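4.2 Do daily tasks keep players around?

The claim most often made for daily tasks is that they bring people back. Podora added them in August, and players on its forum were soon treating the point as settled: the tasks came in, log-ins went up, so the tasks must have worked. We are less sure. The log-in count is the weakest measure we have, and it is the one that daily tasks push up by design. A player who must log in to collect 200 coins will log in. Whether that player wants to be in the game is a separate question, and the count can't answer it.

We used records from two servers, Narkbridge and Valtport. Narkbridge had the tasks switched on from the first day. Valtport got them later, after a delay that the update notes put down to a database fault. The delay is useful to us, but it should not be mistaken for an experiment. Valtport is the older server, its guilds are larger, and its players were already spending more time in group dungeons before the change. Any gap between the servers could have come from those differences. After dropping accounts with missing session times we were left with 2,251, and the dropped accounts were mostly new ones. New accounts are the group the tasks are supposed to help, so the loss is a serious one.

With those limits in mind, the pattern is easy to state. Log-ins on Narkbridge rose and sessions got shorter. Many of the added sessions have the same shape: the player opens the task board, finishes the quickest items, collects the coins, and leaves. Total time in the game barely moved. Guild chat fell slightly, though we would not put much weight on that, as several guilds had already moved their talk to outside voice servers and we have no record of it.

The forum posts are harder to read. Players who disliked the system called the tasks "chores," and some earlier writing on online games takes the word at face value, as if its use proved that play had turned into work. We think this goes too far. Picking herbs for a village cook has little in common with a broom and dustpan on a tiled floor (Figure 2), where the job is there whether or not anyone hands out coins for it. Players also use "chore" fondly, or as a complaint about one bad task out of a list they otherwise enjoy.
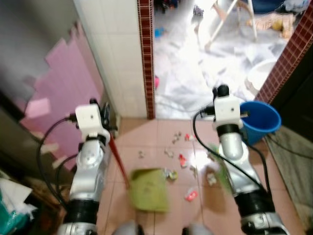

The same caution applies to the posts in favor. We coded each post with Shukla, a tagging tool that sorts short texts by topic and tone, and then checked a sample by hand. The tool did well with plain praise and plain anger. It did badly with jokes, and the Podora forum is full of jokes. One long thread that Shukla marked as strongly positive was, on our reading, a contest to see who could thank the developers most insincerely. We removed that thread. We did not remove every thread like it, and we can't say how many remain.

A further problem is the size of the reward. On Narkbridge a player who cleared all five tasks could buy a basic mount much sooner than before. Some of the new activity may be nothing more than players saving for the mount, and it would have appeared under any system that paid out the same number of coins. To separate the tasks from the payment we would need a server that had one without the other. No such server exists. We asked players in the survey which of the two mattered more to them, and most chose the coins, but people are poor judges of their own reasons and the question was badly placed, coming straight after one on mount prices.

We also looked at what happened when players missed a day. If the tasks built a habit, a single missed day should have done little harm. If players came back only to protect their streak, a missed day should have been followed by a longer absence. The Narkbridge records lean toward the second reading for players with long streaks and show no clear pattern for the rest. A long absence after a missed day may simply mean that the player was busy or ill, or had started another game, and the missed day was the first sign of it.

The safest reading is a narrow one. Daily tasks changed when players on Narkbridge logged in. We found no good evidence that they changed how long players stayed with the game, and the Valtport records, which end soon after the tasks arrived there, are too short to help. Section 4.3 turns to weekly tasks, where the sessions are longer and the streak bonus is absent.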